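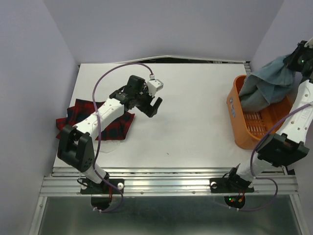
Pevetti推出双臂桌面工作站租用服务，首批面向布草洗涤企业

2026年3月

做小型自动化设备的Pevetti公司本月开始接受双臂桌面工作站的租用预订，首批客户限定为布草洗涤厂和二手服装分拣点。整套设备由两条机械臂、铝型材导轨、台面和随机软件组成，出厂前完成标定，客户不需要自己写程序。

按公司公布的价格，每套每周租金279欧元，最短租期30天，运费和首次安装已计入。租约期满后可以续租，也可以折价买断，买断价格要到7月才会公布。

Pevetti产品负责人Mohcine Ezzat介绍，软件目前带3种作业模式：从筐中取件、摊平、对折。三种模式都可以在同一张台面上切换，操作员在平板上选定后即可开始。新面料需要现场采集示范动作，公司派人上门，一般在安装当天一并做完。

“毛巾和方巾比较省事，衣服难一些，尤其是带领子、带袖子的。”Ezzat说，“我们不承诺什么都能叠，合同里会把品类写清楚。”
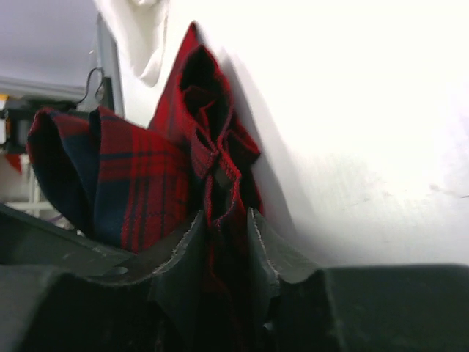
夹爪夹住一块红色与藏青色相间的格纹布料。

洗涤厂Bennani是第一家签约的客户，租用两套，放在烘干工序之后。该厂白班有7名工人负责理件，厂方表示不会因此减员，设备先用来处理小件，大件床单仍由人工和原有的折叠机完成。Bennani此前试用过另一家的单臂设备，因为取件时常常一次带起两件而停用。

分拣企业Estside也已提交预订，打算用来把混在一起的衣物逐件分开，再送到人工检验台。该公司提出希望增加按颜色分堆的功能，Pevetti答复说正在测试，暂时不列入租用合同。

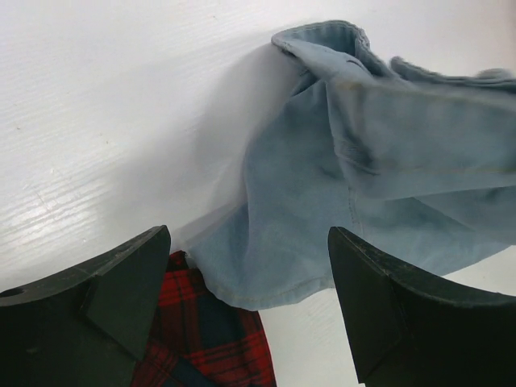 安装条件与售后

工作站需要平整地面和一路普通单相电源，不需要压缩空气。客户须自行安排网络，断网时设备可以继续运行，但不能下载新的作业模式。夹爪手指属于易耗件，租期内免费更换，人为损坏除外。

售后由Pinberg负责，工作日接到报修后次日上门。周末报修顺延到下周一处理，有夜班的客户可以另签加急协议，费用单独计算。

租用申请在Pevetti网站提交，需要填写布料种类、单件最大尺寸和每日处理量。公司收到后会安排一次视频沟通，并请客户寄送一箱样品试做，样品在试做结束后退回。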